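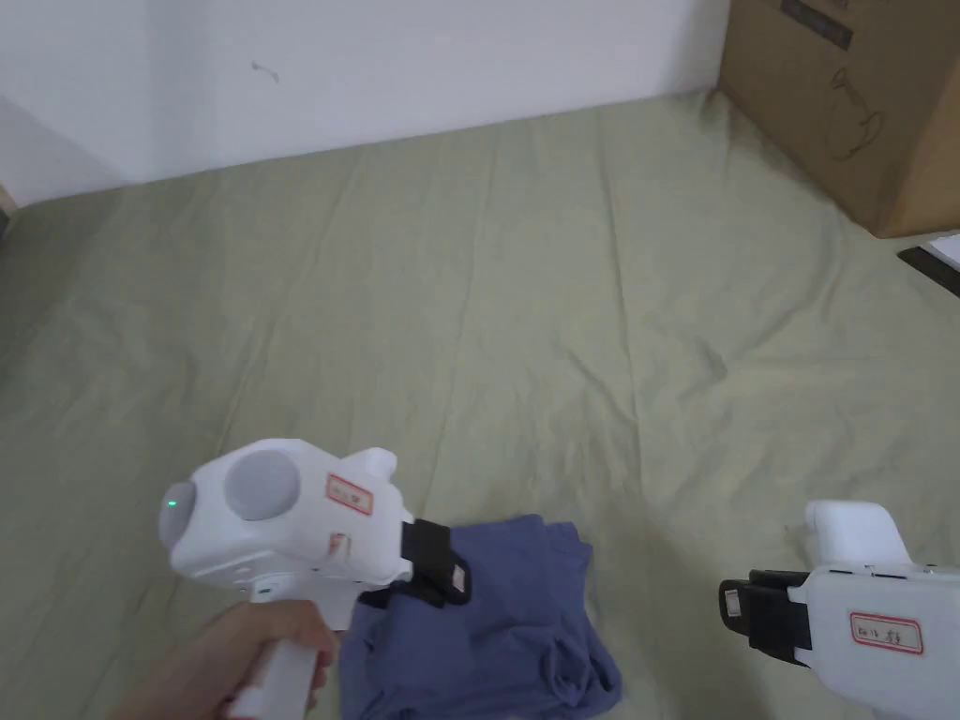 Pourquoi la livraison de mars du projet Vurnuretti est-elle retardée ?

À cause d'un défaut sur les pinces manuelles Wogan : l'ouverture des mâchoires était mal enregistrée pendant une partie des séances de pliage, et il faut trier les séquences avant de les livrer.

Nous avons reçu plusieurs messages à ce sujet, et nous préférons donc expliquer la situation à tous les lecteurs en même temps. Le défaut a été remarqué à Trurkport pendant un contrôle ordinaire. Dans une séquence, le T-shirt était soulevé par le col, tenu en l'air, puis posé, mais la courbe d'ouverture de la pince gauche restait parfaitement plate. Selon les données, la pince était ouverte pendant tout le mouvement. Un robot qui apprendrait de cette séquence apprendrait à soulever un vêtement sans le saisir.

Le plus gênant, dans cette affaire, est que le voyant vert à l'arrière du corps restait allumé normalement. Les opérateurs se fiaient à lui, et ils avaient raison de le faire, car notre notice disait que le vert signifie que l'appareil est prêt. En réalité il confirme seulement l'alimentation et la liaison avec l'enregistreur. Il ne dit rien du capteur qui mesure la position des doigts. La phrase de la notice est maintenant corrigée.

Nous avons ouvert la pince concernée. Le petit connecteur du capteur était mal enfoncé, et il perdait le contact quand la main tournait fortement le poignet, par exemple pour retourner une manche. Lorsque le contact revenait, la mesure reprenait avec un retard de 70 millisecondes, que le logiciel ne signalait pas. C'est assez peu pour passer inaperçu à l'œil sur la vidéo. Pour l'apprentissage, c'est trop.

Sur les 1766 séquences enregistrées depuis décembre, 200 sont retirées de la livraison. Les autres ont été comparées avec les images des doigts et elles restent valables. Nous ne savons pas encore si les séquences retirées pourront être récupérées en recalculant l'ouverture à partir de la vidéo. Un premier essai fonctionne bien quand les deux doigts sont visibles, et mal quand le tissu les cache, ce qui arrive souvent avec le linge.

Une précision pour la sécurité : aucune personne n'a été blessée et la pince ne peut pas se fermer seule, la force vient uniquement de la main de l'opérateur. En revanche, un modèle entraîné avec ces données a été essayé sur un bras chez Resura, et le bras a fermé ses doigts trop tard, sur le bord de la table. Les essais avec ce modèle sont arrêtés jusqu'à nouvel ordre.

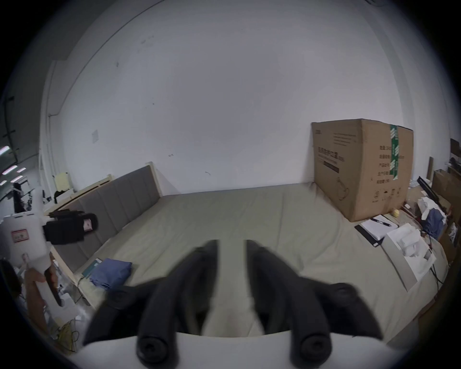
Ce qui change pour les opérateurs

Avant chaque séance, ouvrez et fermez complètement chaque pince trois fois, puis regardez la courbe sur l'écran de contrôle. Elle doit monter et descendre sans palier. Refaites le même geste avec le poignet tourné vers l'extérieur.

Si la courbe reste plate, arrêtez la séance et notez le numéro de la pince. N'essayez pas de remettre le connecteur vous-même. Une pince de remplacement peut être demandée à l'atelier de Trurkport.

La nouvelle version du logiciel arrêtera l'enregistrement dès que la mesure manque. Elle est en test, sa date de diffusion sera donnée dans la prochaine lettre.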